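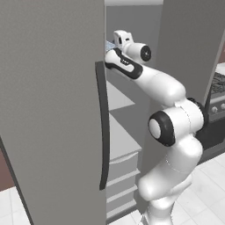 Fig. 2. Grey fridge door with a dark upright handle.

Print | E-mail

Section 2: Setting up the Torvik talkback system in a new studio

Welcome to the part we enjoy most! By the end of this section your gallery, your studio floor and your newsroom will all be talking to each other, and if you have just moved into a new building it is a lovely moment when the first voice comes through. The Flomdale newsroom did the whole job between the lunchtime and evening bulletins, with Shalini Prajapati at the director's desk calling out names as each belt pack came alive.

You will need the main unit, the supplied network lead, one belt pack for each member of the floor crew and the Galtent desk panel. Belt packs should be fully charged.

Connecting the main unit

1. Fit the main unit in the gallery rack, leaving one empty space above it for air.
2. Plug the network lead into the port marked A. Port B is for a second studio – leave it alone for now.
3. Switch on at the back. The front light flashes amber, then turns green.
4. On the desk panel, hold down MENU and enter the set-up code, 3813.
5. Choose your studio name from the list, or type a new one. Short names look best on the belt packs.

CAUTION: Do not run the network lead alongside the lighting cables. You will hear a buzz in every headset, and it is very hard to trace once the floor is down.

Adding the belt packs

6. Stand within arm's reach of the main unit and press the side button on the first belt pack until it beeps.
7. Give the pack a name. Jobs work better than people (CAMERA 1, FLOOR, AUTOCUE), as shifts change.
8. Repeat for each pack. The system holds up to 113, so there is plenty of room to grow!

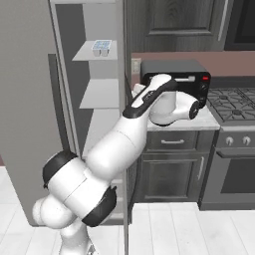

9. With all the packs named, walk one of them slowly around the studio while a colleague counts aloud from the gallery. Try the corners, behind the set and out in the corridor as far as make-up. Mark on your floor plan any spot where the voice breaks up.
10. If you find a weak spot, move the aerial before you touch any settings. A small shift often clears it, and it's quite satisfying when it does.

Note: Older Allard headsets fit the belt packs but need the grey adaptor, part 452. Without it the wearer can hear but can't speak.

Setting up groups

11. Press GROUPS on the desk panel and choose NEW.
12. Tick the packs you want and press SAVE. Most stations start with CAMERAS, FLOOR and EVERYONE.
13. Give EVERYONE the red key. Practise finding it without looking down.

CAUTION: The red key overrides all other calls, including the presenter's earpiece. Lock it when you go on air unless your director has asked for it to stay open.

To change the names or groups later, go back to step 5 and press EDIT. Your saved groups are kept when the power is off.

Section 3 covers linking a second studio through port B.

Print | E-mail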